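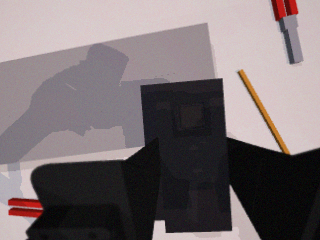 3.2. Le rangement des outils dans les ateliers partagés

Avant d'en venir aux entretiens proprement dits, il nous faut dire un mot de la manière dont les habitués de Tustemby et de Dundon parlent de leurs outils, car c'est là, nous semble-t-il, que se joue une bonne part de la vie commune d'un atelier. Les deux lieux sont voisins par l'esprit – on y vient le soir, on y répare une chaise, on y reste bavarder – mais ils n'ont pas du tout la même histoire. Tustemby a commencé avec 58 adhérents et une seule pièce ; Dundon en compte aujourd'hui 900 et occupe deux étages, avec une liste d'attente pour les établis du jeudi.

Nous avons relevé, dans les cahiers de prêt que les deux associations ont eu la gentillesse de nous ouvrir, 1206 emprunts. Malý et Jireš avaient déjà remarqué, dans leur étude des ateliers de quartier, que l'outil emprunté revient rarement à l'endroit exact où on l'a pris, et que cet écart ne gêne personne tant que le groupe reste petit. Nos cahiers vont dans le même sens (figure 4).
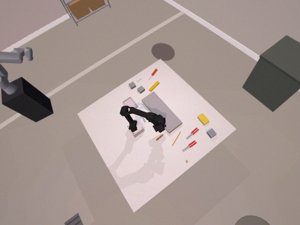 Figure 4. Outils, blocs et pièces plates sur un plan de travail (image de synthèse).

À Dundon, par contre, la question est devenue assez vive pour qu'on en discute en assemblée, et les neuf personnes que nous y avons rencontrées l'ont toutes abordée d'elles-mêmes. Adanech Teshome, qui fréquente l'atelier depuis son ouverture, nous a longuement parlé des silhouettes peintes au mur : elle les trouve commodes pour les nouveaux venus, un peu tristes pour les anciens. Deepak Negi y voit plutôt une politesse, « une façon de dire bonsoir à celui qui viendra après ». Nous avons beaucoup aimé cette formule, et nous y reviendrons à propos des retards.

Reste le cas des outils apportés de la maison, que les cahiers ignorent tout à fait. On les laisse volontiers sur un coin d'établi, on les prête sans rien noter, et il arrive qu'ils changent de propriétaire au fil des années – nous en traitons dans la section 3.3, à partir du fonds Gretico.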